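Sotska Valley Apple Storage Project
Progress report to the Rivness Rural Fund
Reporting period: spring to end of August

Summary of position

Work is on schedule in the storage and grading parts of the project and behind schedule in the transport part. Eight growers are taking part, as planned in the application. The two storage rooms at the Caldeira site have been insulated and are running at set temperature. Spending is within the approved budget, with one transfer between lines requested below.

Storage rooms

The insulation of the north room was finished in May and that of the south room in June. The old cork lining in the north room was in worse condition than the survey suggested. It came away in sheets behind the door and had been holding water against the block wall. The wall was left to dry before the new panels went up, and this accounts for the gap between the two invoices. The south room had been relined by a previous tenant and needed only new seals, a floor drain and a replacement door heater.

Both rooms were run empty through July to check how well they held temperature. The north room recovers slowly after the door has been open, particularly in the afternoon when the loading bay is in direct sun. A strip curtain has been fitted. A canopy over the bay would help more, but it was left out of the original costing and is not requested at this stage.

Humidity is harder to hold than temperature. The evaporator in the south room was sized for a shorter season and pulls moisture out of the air during long cooling cycles. The fan speed has been reduced and the defrost interval lengthened. Readings have been steadier under these settings, although a full room of fruit will behave differently from an empty one, and the settings will be looked at again after loading.

Monitoring equipment

Data loggers from Punex were installed in both rooms and linked to the office. Two of the units drifted during calibration and were exchanged by the supplier at no cost. The loggers record temperature and relative humidity. Carbon dioxide is still measured by hand with a portable meter, morning and evening, and written in the room book. The application mentioned automatic gas measurement as an option. It remains an option and will be priced again after the first season.

Grading and handling

The handling guidance has been rewritten. The earlier version ran to several pages and dealt mostly with paperwork. The new one fits on both sides of a single sheet and covers picking with the stalk on, filling containers without dropping fruit, keeping windfalls apart, and moving fruit into shade before collection. Growers asked for the section on bruising to be made longer, and this has been done. Bruises made at picking often cannot be seen until the fruit has been in store for several weeks, by which time it is not possible to say which stage of handling caused them.

Grading will be by size and by visible defects. Fruit for long storage will be taken only from the top grade – the rest goes to juice or to early sale. Sample checks will be made at intake, at mid-season and at removal, with firmness and sugar measured on the same day.

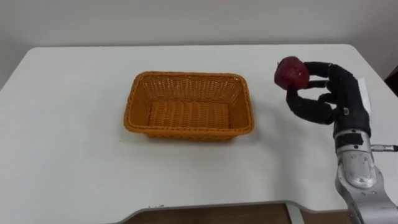
One grower replied to the draft guidance that the limits on russeting were too strict for the older varieties, which are rough-skinned by nature and keep perfectly well, and that a grader following the sheet to the letter would send half of a good crop to the press. The point was accepted. Russeting has been taken out of the defect list for the older varieties and kept for the others. A separate column has been added to the intake form so that the keeping quality of russeted fruit can be compared at removal.

Other comments concerned the order of collection. Growers on the upper road would prefer a morning slot, as the fruit then spends less time standing warm in the yard. The collection plan has been changed where the route allows it.

Transport

This is the part of the work that has slipped. The refrigerated trailer was to be bought secondhand in spring. The first trailer inspected had a corroded floor and the second was sold before an offer could be made. A hired trailer has been reserved for the harvest period. It has a smaller load space than the one specified, and the collection plan now includes a second run on the heavier picking days.

Hire reduces capital spending this year and raises running costs. We ask the Fund to approve a transfer of 1,510 from the equipment line to the running costs line to cover hire and additional fuel. The purchase would then be made over the winter, when prices are usually lower.

Budget

Apart from the transfer above, no changes are requested. The contingency of 3,000 has not been drawn on. The extra work on the north room wall was absorbed by a saving on the panels, which were bought as a single order with those for the door linings. The electricity account for the Caldeira site is now metered separately from the workshop, and readings from June onward can be charged to the project without apportionment. Bills before that date were divided by floor area, as agreed.

Risks

Hail in early summer marked fruit in the lower orchards – the share going to long storage from those orchards will be reduced. Scab pressure has been moderate. The compressor in the south room is the oldest part of the installation and no spare is held. The service contractor has been asked to quote for holding a reconditioned unit on site until removal is complete.

Next period

Intake starts with the early varieties and continues until the late keepers are in. Room settings will be reviewed once each room is full. The first mid-season samples will be taken before the year ends, and the results will be attached to the next report together with the room book totals and the trailer hire invoices.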